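3.2 Amostragem e controlo microbiológico do queijo de leite cru

O presente estudo incidiu sobre queijo curado de pasta mole, produzido com leite cru de vaca em explorações familiares da zona de Grendham. A população de referência foi constituída por 17 produtores registados, dos quais seis aceitaram facultar os registos de ordenha, de acidificação e de cura. A recolha decorreu entre a primavera e o final de junho, período em que a composição do leite apresenta maior variação por efeito da passagem dos animais ao pasto.

Foram obtidas 719 unidades de queijo, distribuídas por lotes de fabrico. Cada unidade foi selada na origem, transportada em refrigeração e entregue no laboratório da Thygesen antes do meio-dia. Os lotes sem registo contínuo de temperatura durante o transporte foram excluídos da análise. 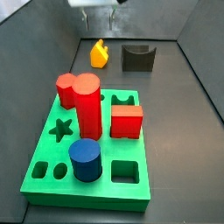 3.3 Determinações analíticas

A pesquisa de Listeria monocytogenes e a contagem de estafilococos coagulase-positivos foram efetuadas em três momentos: à saída da prensa, a meio da cura e na data prevista de colocação no mercado. A casca e a pasta foram analisadas em separado. Khương e Thorlacius tinham já assinalado que a análise conjunta tende a diluir a contaminação superficial – observação que motivou a alteração do protocolo inicial.

O pH foi medido com elétrodo de penetração e a atividade da água em amostras trituradas, a temperatura constante. Nos lotes de acidificação lenta, a medição foi repetida por um segundo operador, sem conhecimento do resultado anterior.

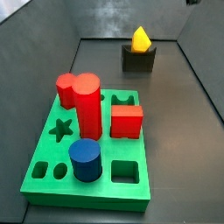

A classificação dos lotes seguiu um critério binário. Considerou-se não conforme qualquer lote com pelo menos uma unidade positiva, independentemente do resultado das restantes. O critério é conservador e penaliza os produtores com lotes de maior dimensão, efeito que foi corrigido no modelo estatístico através de um termo de ponderação.

3.4 Decisões administrativas e retirada do produto

Para cada lote não conforme foi reconstituída a sequência de atos administrativos, desde a notificação ao produtor até à decisão final. A codificação dos processos coube a Poul Lykkegaard e a Bent Ásgeirsdóttir, de forma independente, sendo as divergências resolvidas por discussão. Distinguiram-se a suspensão da venda, a retirada do mercado e a destruição.
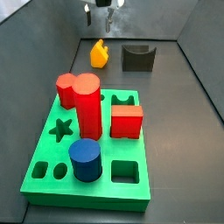

Figura 3. Conjunto verde com recortes e blocos vermelhos, cilindro azul.

A suspensão da venda não impede, em regra, o consumo pelo próprio produtor, e os registos de existências deixam por isso de refletir com exatidão as quantidades retidas. Nos processos consultados, a pesagem do produto sob suspensão raramente foi repetida. Optou-se por utilizar a massa declarada na notificação, corrigida pela perda de humidade esperada para o tempo de cura decorrido. 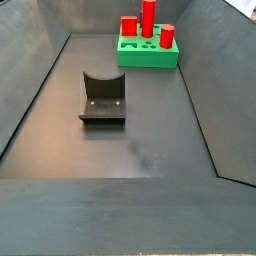 Esta correção assume uma perda linear, hipótese aceitável para câmaras com humidade controlada, mas menos segura nas caves tradicionais. Os dados de cave foram tratados à parte, com os coeficientes propostos por Þorgeirsson no âmbito do projeto Clolala. As diferenças entre os dois grupos são discutidas na secção 4.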